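About Fokden

Fokden is a small software company in Brokport. Natsumi Kuroda and Sadao Okabe started it after many years of writing control code for other people's arms. We make planning and perception tools for small robot arms, and our main program is called Oshima. Every new version must pass 100 stacking runs with coloured cubes before we release it.

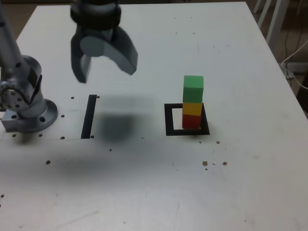 Customers may visit our lab in October and try the planner with their own parts. Please write to Chiharu Kikuchi to arrange a time.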